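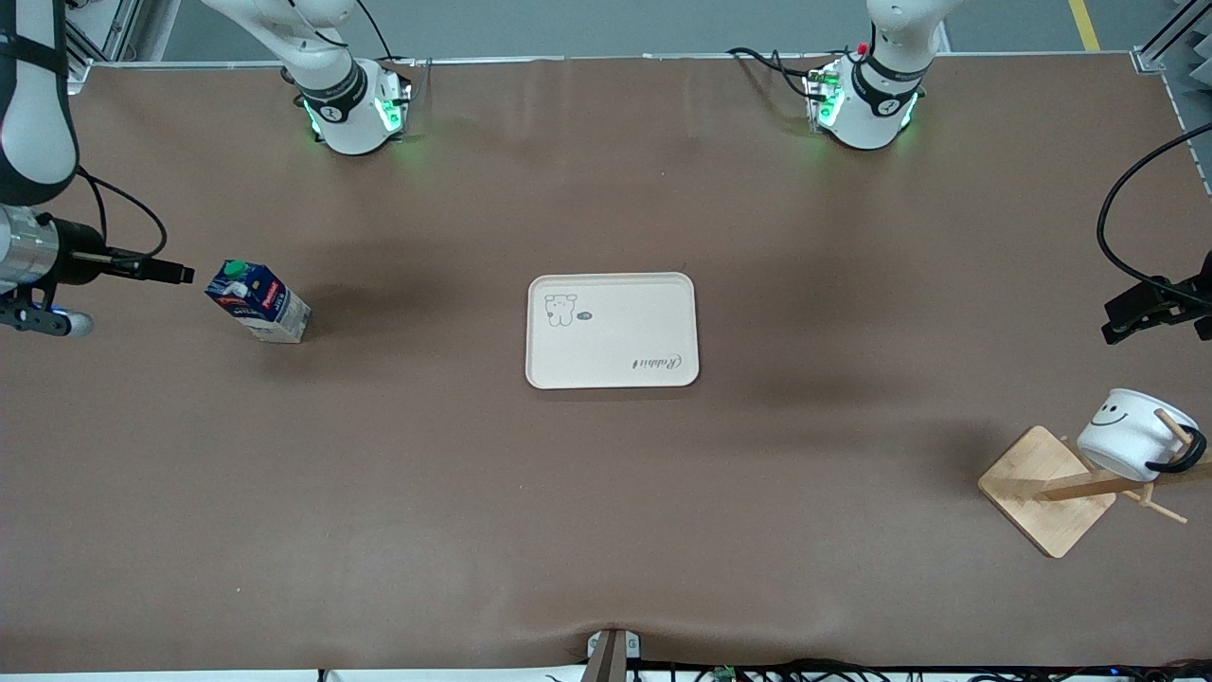
Kyriaki Chatzigeorgiou asked that the first thing in this file be a warning: answers given through an interpreter are the interpreter's words, and should not be quoted as the speaker's own. The warning applies to every row where the field interp is set to 1.

Irnstead Interview Corpus

Transcripts of press interviews with heads of government, cabinet ministers and party leaders, split into question and answer turns. Compiled by Kaja Butkienė and Hemi Kingi. This release was frozen on Apr 6, 2018.

Contents

The release holds 200 interviews and 3846 turns. Speakers come from 33 countries. Sources are written interviews and radio broadcasts. Radio items were transcribed by hand by Prodromos Lazaridis, then checked against the audio by a second reader.

turns.csv has one row per turn
interviews.csv has one row per interview
offices.csv lists the office held by each speaker on the day of the interview

Fields in turns.csv

int_id: interview key, matches interviews.csv
turn: position in the interview, starting at 1
role: q or a
lang: language of the published text
interp: 1 if an interpreter was used, 0 if not, blank if unknown
text: UTF-8, line breaks removed

Offices are coded by date. A speaker who was finance minister in one interview and prime minister in the next has two rows in offices.csv. Acting and caretaker posts carry the suffix _act. Party labels are those in use at the time and are not updated after mergers or changes of name.
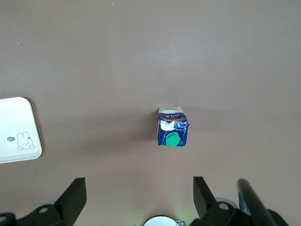 Known problems

Interp is blank in 43 interviews. Treat these as unknown. Do not recode them to 0.

Written interviews were edited before publication. Follow-up questions are sometimes folded into the one before, so turn counts from written and radio items should not be compared directly.

Opposition leaders are underrepresented. Nektarios Giannakopoulos is collecting more of them for the September release.

The Radico items have no start times. The field air_time is left empty for all of them.

Use

The annotations may be reused with credit to the compilers. Rights in the interview texts stay with the original publishers. Corrections should give int_id and turn, the wording as it stands, and the wording proposed.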